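Revised start-of-session rules for the two-arm cells

The revised bench rules for the small two-arm cells come into force in September at both the Talville and Grillow sites. They replace the old single sheet, which was written when we had one arm to a table and didn't say much about what happens when two of them can reach the same spot. Beca Howells and Otakar Šimek did most of the drafting, and thanks are due to everybody who sent comments on the first version. There were more than expected, and most of them concerned trays.

The main change is that a session now has a defined start. Before, each operator set the table out as they liked and began when they were happy with it. This made it hard to compare one person's sessions with another's, and twice in the spring it led to an arm being powered while somebody was still moving things about on the table. From September, the layout comes first and the arms are enabled second, always in that order.

The start layout for each task is kept in the Stuleo folder, with a sketch and a short list of the objects. For the chess task it means all the pieces on their home squares, black at the far side and white at the near side, and both trays empty. One tray goes behind the board and the other to its left. They don't need to be square to the table. The operator checks the table against the sketch, steps back, and only then enables the arms.

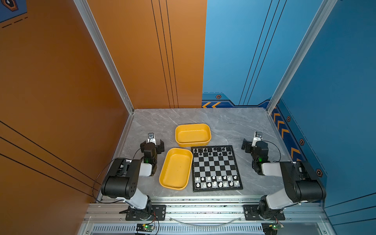 Chess task: board set, both trays empty, grippers open.

Grippers must be open at the start and at the end of every session. A closed gripper can hide a piece, and a dropped pawn is easy to miss until something drives over it. If an arm stops with something in its jaws, don't pull the object out by hand. Disable that arm first, support the object, and release the jaws from the console.

On hands in the cell, the rule is now short. No hands past the front rail while either arm is enabled. The old wording said "while the arm is moving", and several people pointed out that an arm waiting for its next command looks exactly like an arm that is switched off. A light on the wrist or on a board below the base should not be taken as a sign that it is safe to reach in. Check the console, and check it for both arms. Disabling one of them doesn't make the other one's side of the table safe.

Cables get their own paragraph this time. Look at the loops on each arm before the first session of the day and again after any change of mount or camera. A loop should have enough slack for the wrist to turn fully without pulling tight, but not so much that it can catch on the gripper or hang over the objects. Any cable running along the front rail should be kept clear of the arm bases. The circuit boards beneath the arms are not a shelf, and drinks stay on the side bench.

The shared part of the table caused the longest discussion. Toivo Salminen wanted a fixed line down the middle that neither arm could cross. Mohammed-Awal Agbeko argued that this would rule out half the tasks we run, the chess one included, as both arms need to get at the board. The agreed wording is that either arm may enter the shared area, but only one at a time unless the task sheet says otherwise. Where it does say otherwise, the speed limit for both arms drops to the lower setting and a second person must be at the stop button. We will look at this again after the first six weeks.

Stops should be logged, including the ones where nothing went wrong. The log has an entry for each stop with the task, the arm, what the operator saw and what was done next. A single line is enough. Please write it at the time – entries made at the end of the afternoon tend to leave out the part that would have been useful.

One point is still open. Babalola have asked whether visitors may operate an arm during demonstrations, with a trained person beside them. For now the answer is no at both sites. Emese Medve is collecting views and would like to hear from anyone who has run demonstrations elsewhere.

Printed copies will be put up beside each cell, and the old sheets should come down on the same day. Anyone who uses the cells needs to read the new rules and sign the list before their next session. Training sign-offs from last year stay valid, except for the two-arm tasks, where a short refresher is needed. Beca is taking bookings for Talville and Otakar for Grillow.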